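Berik City Walker Shoes: A Long Review After a Lot of Bad Pavement

Posted May 2021 in Shoes & Walking Gear

I put off writing this one for months, because I kept thinking I should give the shoes a little more time, and then a little more time after that, and now the laces are on their second set and I have run out of excuses. So make yourself a cup of tea, this may take a while!

I bought the Berik City Walkers last July from Desjardins, the little shoe shop I always go back to even though the parking is awful. They were marked down to $80, and I had promised myself I would spend $50 and not a penny more. The lady there let me walk up and down the store in them for ages, and then out the front door and back in again, and by the second lap I knew the fifty-dollar pair was staying on the shelf.

A little about me so you can judge whether any of this applies to you. I walk nearly everywhere. I have wide feet, a fussy left heel, and an ankle that I turned badly a few years back and that has never quite forgiven me. I don't hike. What I do is errands, long visits, and wandering around towns looking at other people's balconies, mostly on sidewalks and side streets that could use some attention.

Fit first. They run a touch long, so if you are between sizes go down. The toe box is roomy (bless them for that) and the tongue is padded without feeling like you have a sofa cushion strapped to your foot. My heel rubbed for the first week. I wore thicker socks, grumbled, and then one morning it just stopped. I have worn them with thin socks ever since.

The insole that comes in the box is nothing special. It's thin and it had gone flat under my big toe by the fall. I swapped in a pair of Lasetti gel ones I already had in a drawer and the difference was lovely, but I do think at the full price you ought to get a better insole to begin with. That's my biggest complaint, so I may as well get it out of the way.

Now the sole, and this is where I get enthusiastic. It's stiffer than I am used to, and in the shop I thought that would be a problem. On smooth floors they do feel a bit clunky, and if you stand at a counter all day I would look at something softer. But once you get outside, that stiffness is the whole point. You step on the corner of something and the shoe takes it instead of your arch. My old pair let me feel every pebble, and I would come home and sit with my feet in a basin like somebody's grandmother.

I really put them through it during a long stay in Cilturley, where I walked the same street into the center and back most days, sometimes twice when I forgot the bread. It's straight and easy down the middle, and there's a narrow raised sidewalk on one side past the houses. The other side is a different matter, and of course that was the side I always seemed to end up on. 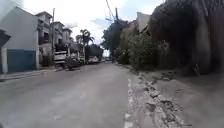

The street I walked in Cilturley, with the crumbling curb on the right.

Broken concrete like that is exactly what my bad ankle hates. You put a foot down on what you think is solid curb, a chunk shifts, and over you go. I stepped on and off that edge more times than I can tell you, and I never rolled the ankle once. The heel is wide and sits low, and I think that's what did it. On the dirt and gravel they held well too, though the tread is deep enough to collect small stones, and I got into the habit of picking them out with a key at the door. Slightly annoying. The dust also gets into the mesh at the sides, and if you bought the light color, as I did, you'll be wiping them down a lot. An old toothbrush and dish soap works fine.

Rain is so-so. They'll manage a drizzle, but in a real downpour the water comes straight in at the tongue, and they take a good day and a half to dry. Don't put them on the radiator! I did that with the first pair of laces still in and the ends went all crispy.

As for wear, my step counter says I have passed 1,000 miles in them, and the tread is worn at the outside of both heels but still has some life left. Desjardins told me to expect 2,000, which seems hopeful to me. I'll come back and update this if they get there.

Four stars out of five, with the missing star going to that insole. I have my eye on the navy ones next, if they still make them in wide.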